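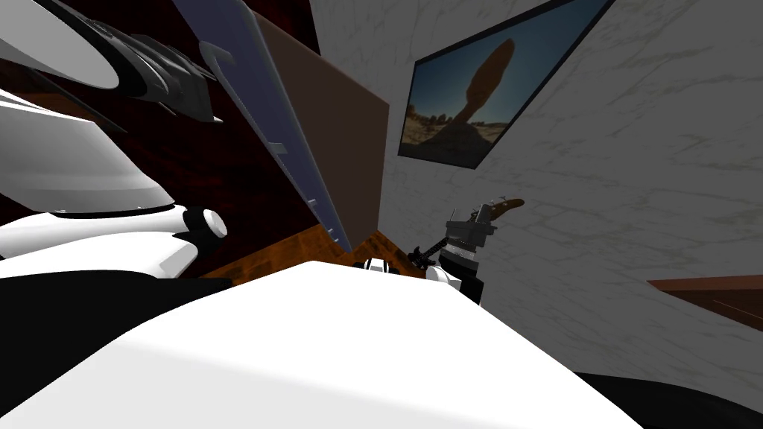 Give the Gripper Something Awkward to Hold

By Yolotzin Ledesma
2/1/20

I love a gripper comparison. Give me two pairs of fingers, the same arm, the same list of things to pick up, and a free afternoon, and I'm as happy as I get. So please take what follows as coming from a fan. I think most of us are running these comparisons on the wrong objects, from the wrong camera, and then arguing about the wrong number at the end, and I think all of that can be fixed by anyone with a simulator and a little patience.

My own setup is nothing fancy. I run two simulated arms in a furnished room, with a Dovent controller model driving both. On the wrist of the working arm I swap between the Prorkden, which has wide flat fingers and closes like a vise, and the Cuton, which is narrower and has a bit of give in the joints. I had been going back and forth between them since June, mostly on blocks, cans and a bottle. On blocks they were so close that I was ready to pick the one with the shorter startup routine and get on with my life.

Then I put a guitar in the room.

I can't recommend this highly enough! A guitar is a wonderful thing to hand to a robot. It's long, the weight is all at one end, and the part that is easiest to grab is nowhere near the part that needs holding up. The neck is about as friendly a grasp target as you could ask for, narrow enough for nearly any parallel gripper, and then you lift and the body starts swinging and you find out what your fingers are made of. Or you find out what your contact model is made of, and I'll come back to that.

Over the whole comparison I logged 1317 grasps. On blocks and cans the Prorkden held 94 percent of the time through lift, turn and set down. On the awkward list (the guitar, anything with a long handle, anything that wants to twist) it dropped to 74. The Cuton lost less ground, and the reason showed up in the replays: that little bit of give let the fingers settle against a neck that wasn't quite square to them, where the Prorkden would bite on one edge and let the thing pivot. I'd never have seen it with cubes. A cube forgives you for everything.

I know the objection, because I used to make it. Simple shapes are repeatable, and repeatable is what you want in a test. Sure. Keep them in. Run them first, even, as a check that your controller is talking to your fingers. My complaint is with stopping there and calling it a comparison, when the part where the grippers differ hasn't started yet.

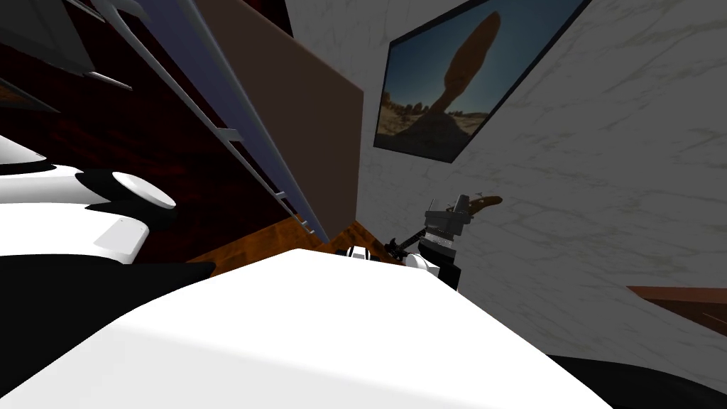
Camera placement deserves as much of our attention as finger design, and it gets a fraction of it. People will spend a week on pad stiffness and then park a camera wherever the default happens to be, usually out in open space with a lovely clear line to everything. Robots don't get that view. They get their own bodies in the way. From up near the robot itself, the white shell takes over the whole bottom of the picture, the base of the gripper dips down behind it, and what you're left to reason about is a brown handle sticking out to the right and a strip of wood grain. I think that's a terrific view to test with, and I mean it. If your grasp check works from a vantage point like that, I'll believe it works. If it only works from the open side of the room, I'd like to know before I read the table of results.

There's a fair question about whether it's cruel to the grippers. After all, a bad view is no fault of the fingers. But a gripper with a bulky housing hides more of what it is holding than a slim one does, and that belongs in the comparison too. The Prorkden's housing is tall, and with the camera low I lost sight of the contact point far more often than I did with the Cuton. I had never once thought of a housing as something that could lose me a grasp. Now I check it before I check the force rating.

The tilt bothers some people. When I show clips around, the first thing I hear is that the room is leaning and could I please level it. I could. I've stopped wanting to. A camera carried by a moving machine spends plenty of its time at an odd angle, and anything in your pipeline that quietly assumes the floor is at the bottom should be caught early and at a desk.

Now the contact model, as promised. Simulated friction is a guess with good manners. I ran the guitar at several friction settings, and the ranking of the two grippers held, but the gap between them moved around a lot. So I won't tell you the Cuton is better by so many points in your kitchen. I'll tell you that it was ahead at every setting I tried, and that I trust the ordering a good deal more than I trust the size of it. I wish more write-ups would say which of their findings survive when the friction changes. It's one extra column!

I'd also like to put in a word for furniture. A bare test bench teaches you about fingers. A room teaches you about the approach, the elbow, the second arm you forgot was there, the cabinet you back into while congratulating yourself on a clean lift. A good part of my failed grasps had nothing wrong at the fingertips at all. The arm simply ran out of polite ways to get there.
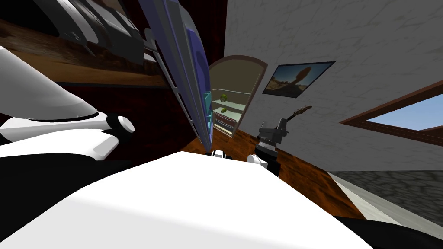 Do you need two arms to compare grippers fairly?

One arm is enough for a fair comparison, as long as both grippers get the same arm, the same start pose and the same objects. A second arm is worth adding later, when you want to test handoffs or see how much the two get in each other's way.

What I'd ask for, if anybody is taking requests, is a shared list of awkward objects. Mine would open with the guitar and go on to a broom, a frying pan by its handle, an umbrella that's half open, and a full bag of rice. The team at Aguirre posts its object models along with its results, and I've borrowed several, and my tests are better for it. I'll gladly send the guitar in return, along with the friction settings and the low camera pose. Next on my bench is the Cuton with longer pads, and I've already cleared Saturday for it.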